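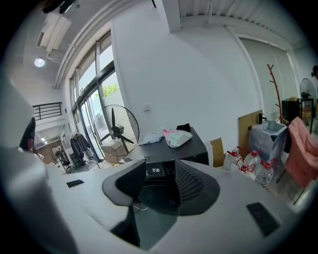

From: Braulio Cárdenas
To: vekville-hall list
Date: Thu 26 March
Subject: Re: [vekville-hall] Clothing rack and curtains for the big windows

Dinah wrote:
> Two items before the swap. First, can the clothing rack
> live somewhere other than the window end? Dark clothes
> fade in direct sun and people do notice. Second, I have a
> quote from Tanavness for floor-length curtains, $308 a
> panel, lined. I think we should just do it. The white
> walls could use the help.
>
> Also, who is in charge of the air conditioner? It was set
> to 77 again.

Dinah,

Taking these in the order of how much they'll cost me.

Air conditioner: I set it to 77. I will set it to 77 again. The upstairs gets whatever heat the downstairs doesn't want, and those of us who sort coats up behind the railing have feelings too. If the list would like 75, the list can come up and sort coats.

The rack: I'm against moving it. By the windows you can tell navy from black, which you can't do back in the corridor under that one little ceiling light. Last October we had it there and I went home with a suit made of both. For fading, I'd throw a bedsheet over it between swaps. I have a sheet. It has sailboats on it and I'm not taking comments.

Curtains: $308 a panel, and how many panels? The quote doesn't say, and that wall goes all the way up. I like the trees. I'd look at the stick-on film Dinau sells before we hang anything we need a ladder to wash.

Swap setup is Saturday at 8. Please bring hangers, the kind with a bar, as we're 15 short for the pants. Erdős the cat is not invited this time, whatever he told you.

Braulio

--
To leave this list, write to the list owner, who is also Braulio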